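2023-05-06

**Notebook, cloth handling table. Entry by Iara Iturra, read by Hemant Rathore.**

Continuation of the entry on fold consistency for the Skisilar cloths. The open item was the dark group, which had been left until the beige cloths were finished.

**Materials**

The cloths were taken from lot 1695. All were washed before use and stored flat under the Undico procedure. Graciela Cáceres has asked that the lot number be written on the storage sheet and not on the cloths themselves, as the marker used in December bled through to the second layer. This has been adopted for all lots.

The beige cloths hold a crease well and require little smoothing. The dark cloths are softer, and the weight of the hem pulls the corners under when a cloth is set down quickly. Color names in the log have been inconsistent. "Black," "charcoal" and "dark gray" have each been used for the same item by different people. Until the supplier sheet from Gevico is received, entries should read "dark" followed by the item number.

**Table**

The tabletop was wiped before the session and allowed to dry. Finished cloths go to the back left corner, one on top of another, with the folded edge toward the wall. The blue tray stays on the left side. It was moved to the right during an earlier session and returned to its position at the request of Renato Acuña, who found that it interfered with laying out the full width of a cloth.

The marble pattern of the surface makes light cloths harder to align by eye. It presents no difficulty with the dark group.

**Working notes, dark group**

Each cloth starts crumpled. It is lifted, opened, and drawn out by opposite ends before any fold is made. The first fold is long edge to long edge, the second is across the middle, and the cloth is then pressed flat by hand pressure only. No iron is used at this stage.
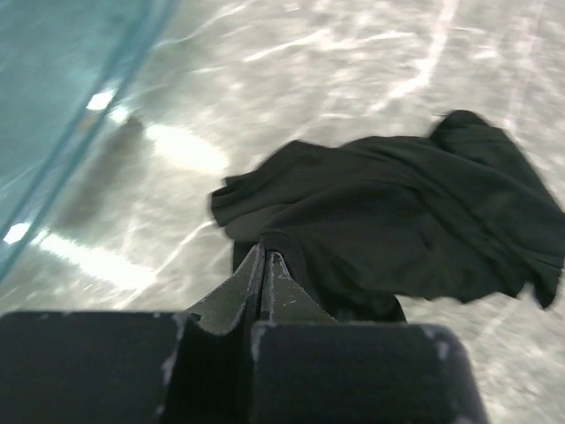 Dark group, cloth not yet folded.

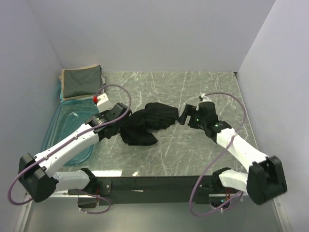

The instruction for opening the cloth needs to be rewritten. It currently reads "take two corners and spread," and this is insufficient for the soft material. A corner may be hidden inside a roll at the hem, in which case the person following the instruction will take hold of the nearest raised part and call it a corner. The cloth then opens on the diagonal and the first fold is off before it begins. Proposed wording:

> Locate the hem. Follow the hem to a corner. Hold that corner and follow the same hem to the next one. Draw the edge straight before lowering the cloth to the table.

Celeste Toledo has reviewed the wording and would prefer "lay" to "lower." She also suggests that a cloth which opens on the diagonal be picked up and started again, with no attempt to correct it on the table. I agree with the second point. The first may be settled when the sheet is typed.

**Measurements**

Item 656 was folded according to the proposed wording. The offset at the open edge was 3 mm after the first fold and 2 mm after pressing. The earlier result for the same item is recorded in the Escobar binder as "acceptable," with no figure given, and a comparison therefore cannot be made. Future entries are to include the offset in millimeters, measured at the open edge with the steel rule and not with the tape.

Lint was not weighed. It is more noticeable on the dark cloths after they have been stacked directly on beige ones, and a sheet of plain paper between the two colors should be tried. H. Rathore has questioned whether the paper would slide when the stack is carried. To be checked with a short stack first.

**Open items**

- Obtain the Gevico sheet and settle the color names (G. Cáceres).
- Type the revised opening instruction and post a copy beside the table (I. Iturra).
- Try the paper sheet between beige and dark cloths.
- Replace the steel rule. The first few marks are worn and readings are being taken from the 10 mm line, with the subtraction done afterward. Anyone using it before the replacement arrives should note this beside the figure.
- Confirm with R. Acuña whether unfolded cloths may be left on the table overnight. The storage procedure does not address this.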